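How to Fold a White Cloth on a Dark Table (and Tidy What's Around It)

Posted Oct 19, 2023 by Yolanda Mamani

I have been folding cloths for most of my grown life, first in my aunt's dining room and later in every shared workroom that was kind enough to give me a key, and I still think it's one of the nicest small jobs there is. You can do it while the coffee is brewing. You can do it while you're on the phone. And a stack of cloths with their edges lined up makes a whole room feel looked after, even if the rest of it is (let's say) a work in progress.

A few readers wrote in after my post on storing table linens at Plisau to ask how I get the edges so even, so I'm going to go through it slowly. None of it is hard. You'll need a plain white cloth, a dark surface to lay it on, and a clean pair of hands.

Why I like a dark surface

White on white is very hard on the eyes. For years I folded on a pale kitchen counter and couldn't figure out why my corners were always a little off, and then Lavanya Pillai threw a black tablecloth over her folding table one afternoon and I saw the edge of my cloth properly for what felt like the first time. Every crease and every stray bit of hem shows up against black. If you don't own a dark table, a dark sheet pulled tight over a light one does the job very well. A few wrinkles in it won't hurt, but smooth out the big ones or they'll push up through your cloth and throw off your fold.

One warning, and I say this with love: dark covers collect lint. Run a damp hand or a lint roller over it before you start, or your nice white cloth will be wearing it by the end.

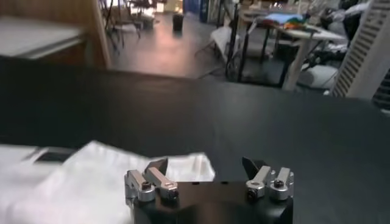
White cloth on the black tabletop, still all in folds and creases.

Step 1. Find a corner and let it hang

When a cloth is lying in a heap, please don't start by patting it flat. I know it's tempting! Patting just presses the little folds in deeper. Hunt around for one corner, any corner, pinch it, and lift the whole cloth straight up until it hangs clear of the table. Give it a gentle shake. Most of the softer creases will drop out by themselves.

Now run your free hand along the top edge until you come to the next corner. Hold one in each hand and give a small snap, the way you would with a pillowcase coming off the line.

Step 2. Lay it down away from you

Keep hold of your two corners, stand square to the table, and lower the cloth so that the far edge touches down first. Then draw it toward you. It goes down with much less air trapped under it that way. Mine are 31 inches along each side, which fits nicely on an ordinary work table with room left for your elbows. For anything much bigger you'll want a friend on the other end.

Smooth from the middle out with the flat of your hand. Slow strokes, not too much pressure. If the weave is loose you can pull it out of square by being too eager – I've done it plenty.

Step 3. Check for tags and pins

Before you fold, turn back each corner and look underneath. Care labels like to hide in there, and so do safety pins. I once folded a whole batch for Gangadharan Krishnan and had to undo every one of them to look for a single missing pin, which was in my cardigan pocket. If there is a label, put that corner at the bottom left, nearest you, and it will end up tucked on the inside.

Step 4. Fold in half, then in half again

Bring the near edge up to meet the far edge. Match the corners first and let the middle take care of itself. Run the side of your hand along the fold, from the center out to each end. Then bring the left side over to the right and do the same again. You now have a neat square with four layers.

For a shelf or a drawer you can stop right there. For a basket, or for one of those narrow Finberg racks with the wire fronts, fold the square in three like a letter and stand it on its edge. I keep mine folded side out so I can pull one without dragging its neighbors along.

Step 5. Stack and rest

Set each finished cloth on the last one with the fold facing the same way. I don't go above about 18 in a stack, and even then I split it in two if there are little ones or big dogs in the building. If a stubborn crease is still showing, leave that cloth at the bottom overnight and let the weight of the others work on it. Ironing is fine too, of course, if you're the ironing kind.

Now, the tables nearby

I can't seem to fold a cloth without looking up and noticing the rest of the room, and I suspect you're the same or you wouldn't have read this far. Side tables fill up so quietly. In the room I was working in, the white table behind the black one held a laptop, black cables and a small device in front of it, a tall orange-red snack can with a yellow label band, and a pale green cloth draped over the front corner. All perfectly ordinary things, and the sort of mix I'd expect on any table where people are busy.

My rule is to deal with fabric first, then cables, then food. Fabric takes up the most room and is the quickest to put right, so the table looks better within a minute and you feel encouraged to keep going.
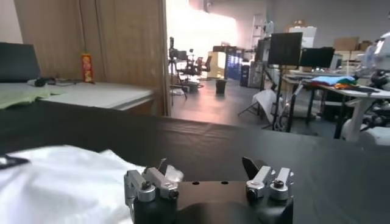

Sorting a side table in one pass

Fabric: Pick up any cloth hanging over an edge and fold it just as above. Colored ones go in their own pile, away from the whites, especially if they haven't been washed many times.

Cables: Trace each one to its end before you unplug anything. If it belongs to a computer that's in use, leave it connected and only gather up the slack in a loose loop with a soft tie. So-ying Ko taught me to make the loop no smaller than a saucer, and I have stuck to it.

Snacks: Lid on, crumbs wiped, and off to the kitchen shelf. A tall can tips over easily, so move it before you start swinging cloths around.

Laptops: Leave them where their owners put them and wipe around them with a dry cloth.

If you'd like to know how I wash white cloths so they stay white, I'm putting that together with Ashwin Alva for later in October, and he has strong feelings about water temperature, so it may be a long one. Bring your stain questions and leave them in the comments.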